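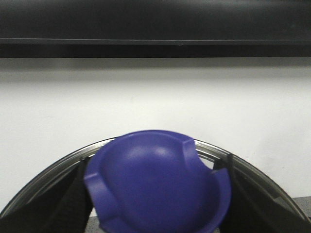

Amr Ouazzani wants to know whether the Husto fermenting kit is worth buying if you already own a shelf of canning jars and have been making decent sauerkraut with a sandwich bag full of brine sitting on top. He left the comment under my pickle post and I started typing a reply, and then the reply got very long, so now it's a review.

Short answer, Amr: yes, I think so! I did the sandwich bag thing for years and I'm fond of it, but I have made more kraut since I got this kit than in all the time before it, and I've thrown away a lot less.

What you get is three lids for wide mouth jars, three glass weights, a wooden tamper and a little booklet. No jars. I was annoyed about that for a minute and then remembered the boxes of jars in my basement. If you're starting from nothing, pick up a few quart jars at the hardware store and check that they're wide mouth, since the weights won't go through a regular opening. (I tried. I had to coax one back out with a wooden spoon and some bad language.)

The lids are the best part. Each one has a valve in the middle that lets gas out and doesn't let air back in, so you don't have to burp the jars every morning. With my old setup I'd forget over a weekend, come home to brine all over the counter, and find the lid so tight I needed a dish towel to get it off. With the Husto lids I put the jar on a saucer, leave it alone and go on with my life. I still get a little seepage in the first few days when things are really going, especially if I've packed the jar too full, so keep the saucer.

My first real test was plain cabbage and salt. I had a head that came to 927 grams after I cut out the core, and it all went into one quart jar with some serious leaning on the tamper. I let it go for 31 days on the shelf next to the fridge, which is longer than I usually have the patience for, and it was the crunchiest, sourest, most wonderful kraut I've made. We ate it on baked potatoes, in grilled cheese, and straight out of the jar standing up.

Since then I've done:

Carrot sticks with garlic and dill. Ten days. Gone in two.
Red onions. Pretty, but the whole kitchen smelled like a sub shop for a week.
Green beans, which were fine. I like them better pickled in vinegar.
Jalapeños, blended afterward into a hot sauce I am now putting on everything, including popcorn.
Radishes. Please do it outdoors or when you live alone.

The weights deserve a mention too. They're thick glass with a dip in the center you can pinch with wet fingers, and they're heavy enough to keep shredded cabbage down without a leaf folded over the top. Small bits still sneak up around the edges, so I tuck a piece of outer cabbage leaf under the weight and that takes care of it.

Now the grumbles. The tamper is too short for a half gallon jar. Your knuckles hit the glass well before you reach the bottom. For quarts it's great. The valves pop out for washing, and they're small and see-through, and I've already fished one out of the drain basket. The lids also hold on to smells. Mine have been through hot soapy water and an afternoon in the sun and they still say garlic when you put your nose up to them. I don't mind, but I wouldn't use the same lid for fermented lemonade.

The booklet is the weak spot. It gives salt in tablespoons and never tells you what kind, and a tablespoon of fine salt is a good deal more salt than a tablespoon of the flaky stuff. Get a scale. I work out two percent of the weight of the vegetables and have been happy with that every time. For a half-size jar I start with about 517 grams of cabbage, and a bit over ten grams of salt covers it.

I've also borrowed the Dumlao set, the one with the water-filled airlocks that stand up on top like little chimneys. It works well and it's fun to watch the bubbles. But you have to keep the water topped up, and the jars don't fit under my cabinets with the airlocks on – they had to live on top of the dryer. If you have tall shelves and like a bit of theater, you'd be pleased with it. For my kitchen the flat lids win easily.

Back to the original question. If the bag method is going well and you make a jar every November when cabbage is cheap, you can skip the kit and spend the money on cabbage. If you want two or three jars going at once and you're as forgetful as I am, get it. I'm ordering a second set this week, because all three of my lids are busy and there's a bag of cauliflower in the fridge waiting its turn – curry powder, I'm thinking, and a couple of slices of ginger.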